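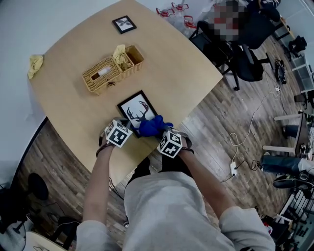

Wrist-mounted grippers, a blue cloth and a framed deer print at the round-edged table

Home | Workshop | Projects | Get involved | Contact

Posted in December by the Runeck build group

Call for participants: wearing the grippers for household tasks

We are a small group building a two-armed tidying robot in the shared workshop at Runeck. The arms are still being put together. In the meantime we need recordings of people doing ordinary jobs with the same kind of gripper the robot will have, and we are looking for people to do them.

You wear a gripper on each wrist, held on with a strap, and work at a table. The white cubes on top carry printed markers so that the software can work out where each hand is. The jobs are the sort you do at home: wiping a picture frame, folding a cloth, pulling a tissue from a box, putting things back in a basket. We want your normal way of doing them, mistakes included. If you drop something, pick it up and carry on.

What we need

We need 900 recordings for the first set, which we are calling Tellent, and we have 209 so far. Most of those were done by the same few members, and we would like a wider range of hands and habits. A session lasts 70 minutes with a break in the middle. Please sign up for at least 2 sessions – the first one mostly goes on getting used to the grippers.

Who can take part

Anyone over 18 who can stand at a table for half an hour at a time. You don't need to know anything about robots. Left-handed people are very welcome, as we have hardly any. Wear long sleeves if you can, because the straps rub a bit on bare skin. Take off watches and bracelets before you start.

If you have had a recent wrist or shoulder injury, please leave it for now. The grippers are not heavy but you do notice them by the end.

What you get

There is no fee. We pay your bus fare and there is tea. Participants can use the workshop's hand tools free for the rest of the month, and you can stay on afterwards and see how the arms are coming along. The left one, Peeters, moves under its own power. The right one, Virkus, is waiting for a shoulder bearing.

Recordings

We keep the video and the gripper positions. Faces are blurred and names are not stored with the files. You will be given a form to read and sign before the first session, and you can ask us to delete your recordings later.

How to sign up

Leave your name and a phone number or email on the sheet by the workshop door, or use the contact page. Say whether mornings or evenings suit you. Evening sessions start at 6.30 pm.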